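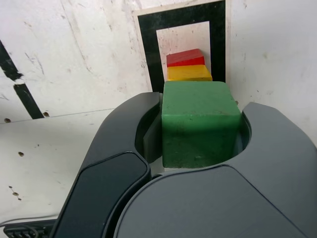 OK, arm thread, because three of you asked and I have been dying to talk about this anyway. Shared workshop, back bench, one robot arm, three painted wooden blocks, and a job that any toddler could do before breakfast. I am having the best time!

The job: put the red, yellow and green blocks in a stack inside a black square. Any order for now. Color order comes later, when I'm feeling brave.

Most of this month went into the boring half. Bolting down, running cable, writing a little program that moves the arm to a spot and closes the fingers. Then finding out that my idea of "a spot" and the arm's idea of "a spot" were 2 cm apart — every single time, in the same direction.

Same direction is great news, by the way. A steady error you can subtract. It's the wandering ones that eat your evening.

Mark Anthony Gatchalian lent me a steel ruler and an entire Saturday's worth of patience (spread over several evenings). We poked the arm at the same point over and over and wrote down where it landed. The notebook is a mess and I love it. 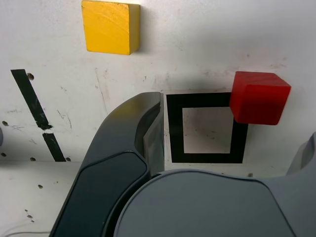 Next up was teaching it where the blocks are. I started with plain color matching, no fancy learning, just "find me the blob that is this color." Yellow was easy from the first try. Red gave me more grief, because when the red cube sits over a corner of the black square, the shadow under it lands right on the black line and my blob grows a weird dark tail. The center point slides over and the fingers aim for the wrong place.

Fix for the tail: throw out anything darker than a cutoff before looking for color. I tried a cutoff of 200 first, out of pure optimism, and it threw out everything. Everything! The arm just hung there thinking it lived in an empty world. Much lower now.

Carmela Rinaldi asked why I don't just get a nicer table. Carmela, I like this table. It has history. Also I've already measured it.

Grip notes for anyone building along: close slowly, stop when the motor current climbs, wait a beat, then lift. I was lifting the instant the fingers touched and the block would twist on the way up. The wait made a bigger difference than all my clever math put together.
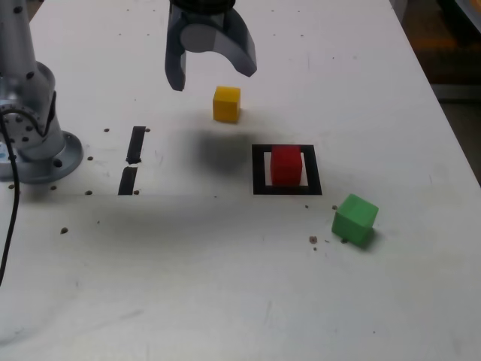

Red in the square, yellow and green still to go.

I log every attempt in a spreadsheet. 363 tries so far, 215 of them ended with a stack standing. I did a small lap of the workshop when it passed 200 and Fuad Negash high-fived me without asking what for.

Most of the misses are on the last block. Coming down a hair too low pushes the whole stack sideways. Coming down too high drops the block and it bounces. There's a sweet spot and I'm creeping up on it a millimeter at a time.

Somebody asked if the code is going up. Yes, once I rename the variables. There is one called "thing" and another called "otherthing" and they do completely different jobs.

Next on the list is turned blocks. Right now I want the wrist to read the angle and line itself up before the fingers close. Sibusiso Khumalo has an idea with corner finding that I'm trying tomorrow night — will add to this thread when I've got numbers!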